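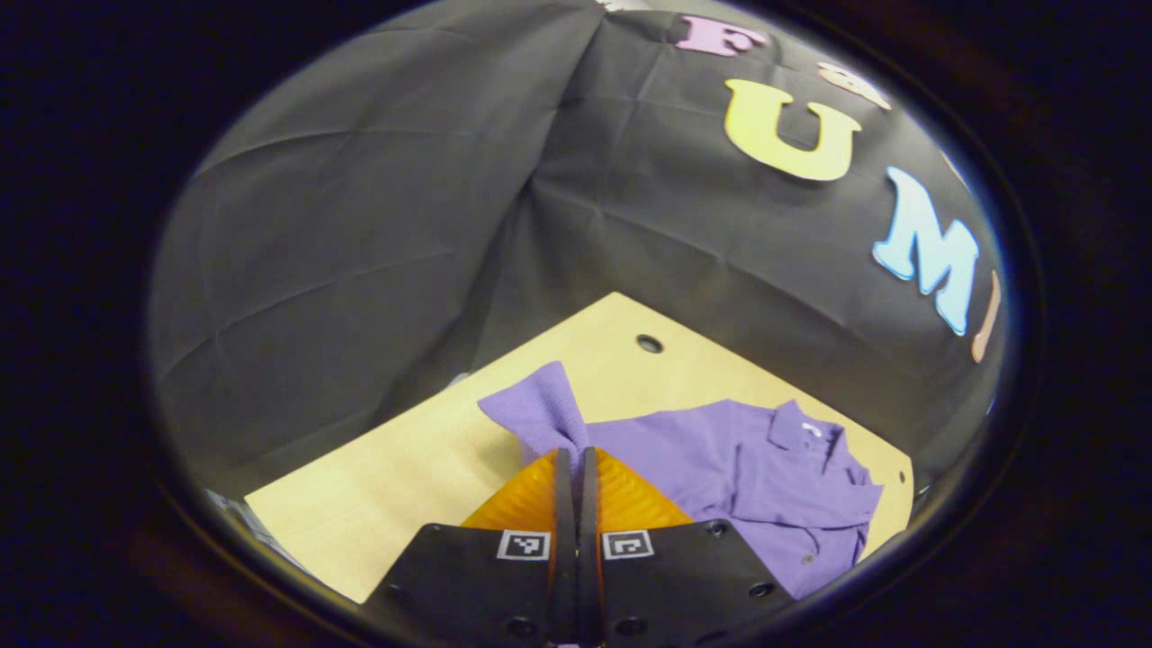 Craig Jardine wrote back on our March report that a grasp planner which cannot tell a collar from a hem is not ready for any laundry, and he asked what we will change before the next payment. We accept the remark, and most of this period went into that question.

Status on 9th June, Padico garment handling, software part.

Perception. The old network gave one label for the whole garment. The new one marks collar, placket, sleeve and hem separately. Polo shirts are the hardest class for us: when the cloth is crumpled, a sleeve corner and a hem corner look almost the same at close distance. The training set now has 1856 labeled demonstrations, all checked by a second person.

Planning. The planner proposes 3 grasp points and puts them in order by expected fold error. It runs on the Plalness machine without the graphics card, but slowly. We want to reduce this delay before we add trousers.

Tooling. The replay viewer can now step through gripper pose and video together. A bug in the time stamps shifted the pose by 30 milliseconds. It is corrected, and the older recordings were processed again.

Open points. The license for the Cormier simulator is still not signed by Jaltcombe. Until then we test only on recorded data.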